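# Replacing and aligning the finger pads on a two-finger hand-held gripper 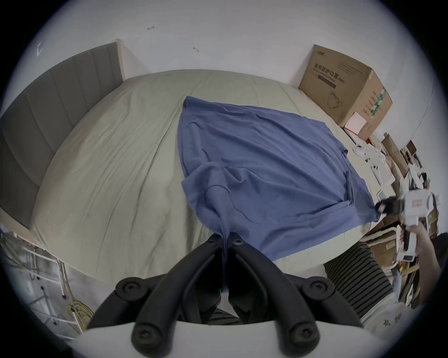 **How often should the finger pads be replaced?**

Replace them when a pad stops holding a single layer of thin cotton, or at the latest after 22 hours of use. Pads on the Uvura grippers harden with use, and the tips usually go before the rest.

This page covers the job as we do it at the Grevbridge workshop. The two grippers in a pair are always serviced together, so that both close with the same feel. Allow an hour for the first pair.

## What you need

- A new pad set for each gripper (bin 3416 in the parts cabinet)
- A small hex key that fits the finger screws
- Isopropyl alcohol and lint-free wipes
- A plastic scraper
- Contact adhesive, the flexible kind
- A strip of thin paper and a cotton shirt for testing

## Remove the old pads

1. Switch the gripper off and unplug the cable at the handle. Don't pull on the wire.
2. Open the fingers all the way by hand. If they stop partway, look for thread or lint wound around a pivot and pick it out with tweezers.
3. Lift one end of the pad with the scraper and peel slowly toward the tip. Old adhesive comes off in strings. Roll it off with your thumb.
4. Wipe the bare finger with alcohol and let it dry for 2 minutes.

Don't use a metal blade. A nick in the finger surface leaves a high spot under the new pad, and the grip will be uneven from then on.

## Fit the new pads

Spread a thin coat of adhesive on the finger and on the back of the pad, and wait until both are tacky. Start at the tip. Line the pad up with the front edge of the finger, then press it down toward the pivot. Any excess should be trimmed at the back — never at the tip.

Close the fingers on a folded wipe and hold them with a rubber band overnight.

## Check the alignment

Close the fingers slowly and watch the tips against a bright background. They should meet along their full width. If one side touches first, loosen the finger screws a quarter turn, squeeze the tips together, and tighten again.

Next, pull the paper strip out from between the closed tips. It should drag evenly. A strip that swings to one side means the tips are still out of line.

## Test on cloth

Lay a shirt on a fitted sheet or a padded table. Hard tabletops hide problems, as the tips can't press in under the fabric. Pinch a hem, lift it a hand's width, and lower it again. Do this at the collar and at a sleeve too, where the layers are thicker.

If the cloth creeps out while you lift, clean the pads once more and repeat. If it still creeps, check the Rojanasak spring behind the trigger for wear before blaming the pads.

Write the pad change in the Benstead log with the serial of each gripper, then reset the hour counter.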